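Play-kitchen props: bench layout and stock check
Aug 3, 2026

Purpose: settle one starting layout for the play-kitchen props and write it down properly. The July pages have two sketches of the back row that disagree with each other, and neither gives a datum. Treat both as withdrawn.

Props in use

Cutting set, food pieces and red knife, from the Dellov box. The box should hold 17 food pieces. Counted this morning: 17, after retrieving the carrot top from the Trirkus drawer, where it had been filed with the green wall plugs.

Crockery and the cutting board are from the Jeltatby crate. The wooden box with the slot in its top is older than the rest. The pencil date underneath is 2013 and there is no maker's name. It stays in the row for now.

Layout

Datum is the left end of the far rail, inside edge. All distances are taken along the rail, to the centre of each object. Left to right: light blue bowl, slotted wooden box, pink cup with the blue utensil standing in it, cutting board. Centres start about 100 mm apart. The board needs more than that, so set it last and let it take what is left on the right.

Bowl: tab handle up. It had been put down at whatever angle it came out of the crate, and the July sketches show it two ways.

White work area in the middle, towards the near side, long edges checked with the square. Tolerance 3 mm at each corner. It creeps when things are slid across it, so recheck after every change of props and not only at the start of a session.

Knife goes on the white with its handle running past the edge on to the black. Easier to pick up, and the red reads well against both. Blade direction is not fixed.

Sushi pieces are the only food on the white at the start of a sushi run. Carrot and the rest stay on the black.

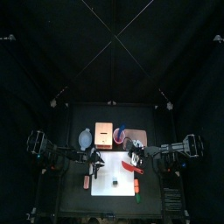
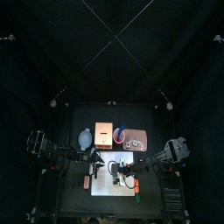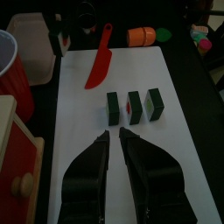
White area on the black top in all three; sushi row and carrot in the third.

Notes on the sushi pieces

The dark green sides all look alike from above and behind, so the fillings are the only quick way of telling the pieces apart. Red centre is entered as tuna, yellow-green as cucumber. Use those names in the log. Marta Hutsuliak had "red roll" and "maki 2" on her sheets and has agreed to change them.

When setting a row, record the order from the left as seen from the near side of the table. Last week's entries were written from the far side and had to be reversed by hand.

A piece turned with its filling away from the viewer is entered as "face not shown". Do not guess it from the gap in the row.

Cleaning

Wiped the white area with a damp cloth, then a dry one. Two grey scuffs remain near one corner. They did not come off with Vashisht cleaner either, tried on a small patch first. Leave them, they are useful for telling which way round it has been put back.

Black top: dry brush only. A damp cloth leaves streaks that show up badly under the lamps.

Storage

Food pieces back in the Dellov box, halves pressed together before they go in. Knife flat on top. Crockery in the Jeltatby crate, cup upright, utensil beside it — it had been left standing in the cup and the lid would not close.

To do

Mark the four centres on the far rail with thin tape.
Redraw the layout on one sheet, with the datum, and put it in the front pocket.
Ask Marta whether the slotted box is wanted in the row after this month.
Second green piece for the carrot, if Dellov sell them singly.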